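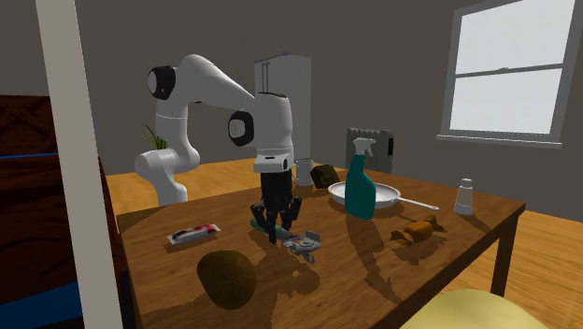

The second life of the dining table

Home Features Kitchen Garden Makers Subscribe

Last updated: July

Search the magazine Enter keyword Go

For years the dining table was supposed to be on its way out. Display homes shrank it to a breakfast bar with four stools, and the real thing got shoved into a corner to hold the mail. I'm thrilled to report that it's back, scratches and all, and that the people bringing it back are mostly doing it with sandpaper, oil and a lot of patience in the garage.

I started looking into this after a wet Tuesday at Drandari, a secondhand furniture barn on the edge of town where the tables are stacked two high and you have to walk sideways to see them properly. I'd gone in for a lamp. I came out having put a deposit on an oak extension table with a wobble and a ring the colour of strong tea where somebody had once parked a pot plant and left it there through what must have been several governments. I love that ring. I've sanded most of it out, but a ghost of it is still there if the light comes in low.

The barn smells of wax and old drawers, and it's wonderful. The tables that move fastest, they told me at the counter, are the plain ones: straight legs, solid top, no carving. People want something they can fix themselves. A carved leg with a chunk missing is a job for a woodworker, but a plain leg that has come loose usually wants the old glue scraped out, fresh glue in and a clamp overnight (two clamps if you're nervous, and I was).

Under the table first

If you go hunting for your own, get down on the floor before you fall for the top. Take a torch. You're looking at how the legs join the rails, and whether anyone has been in there before you with brackets and long screws. Brackets aren't the end of the world, though I'd want the price to come down. Check for the fine powder that borers leave behind. Run your palm along the underside of the top, where the timber was never polished, and you'll know very quickly whether you've got solid boards or a veneer over something cheaper.

Veneer gets a bad rap, by the way! Some of the loveliest grain I've seen this year was veneer, on a little drop-side table from the sixties. You just can't go at it with a belt sander. Work by hand, with a fine paper, and stop much earlier than you think you should.

Oil, wax or something tougher

Here's where the arguments start. At Barbosa, a finishing workshop that runs weekend classes out of an old bakery, there's a shelf of sample boards going back seven years, each with a different finish and each one deliberately abused: red wine, beetroot, a hot mug, a kid's felt pen. I could have stood there all afternoon. The hard varnishes came through the wine beautifully and looked awful where they'd been scratched. The oiled boards had marked more easily, but a rub with a cloth and a bit more oil had brought most of them round again.

I went with oil. It takes several thin coats and you have to wipe off nearly all of what you put on, a step I skimped the first time, and I spent the next fortnight with a table that grabbed at everyone's sleeves. Lay the used rags out flat outdoors to dry, please, and never leave them in a ball. Oily rags can heat up and catch fire all on their own, and Barbosa makes every class say it back out loud.

Colour is the other surprise. A pale dry top can go the deepest honey brown in a single pass of the cloth. I actually yelped.

What ends up on it

Once the table was in the kitchen, it filled. Homework, seedlings, a jigsaw, a bowl of lemons, a sewing machine, dinner shoved down one end. I used to fight this. Now I think it's the best thing about having a big flat surface in the middle of a home, and I only clear it completely when people are coming.

The Sisumari community hall has taken the idea further and runs a long-table supper through the cooler months, with 23 borrowed tables pushed end to end. None of them match. The heights are off, so the cloth goes down like a gentle staircase, and you have to watch your gravy at the joins. I sat at the seam between a laminex number and a very grand cedar one and had the best night out I've had in ages. Soup starts at 7, and almost everyone stays to carry the furniture back out.

Keeping it going

Wipe with a damp cloth, dry straight after. Use a trivet. If a white bloom turns up under a hot dish, try a little oil on a soft cloth before you panic. Tighten the leg bolts when the heater goes on for the season, as the timber shrinks a touch and things work loose.

And if the extension leaf has gone missing, ask around before you give up. Dastorgate, the salvage yard behind the rail line, keeps a rack of orphaned leaves sorted by thickness, and you're welcome to bring in a cardboard template of your table's edge and try your luck. Mine is the wrong timber and a shade too red. It fits perfectly, and it's where I put the bread.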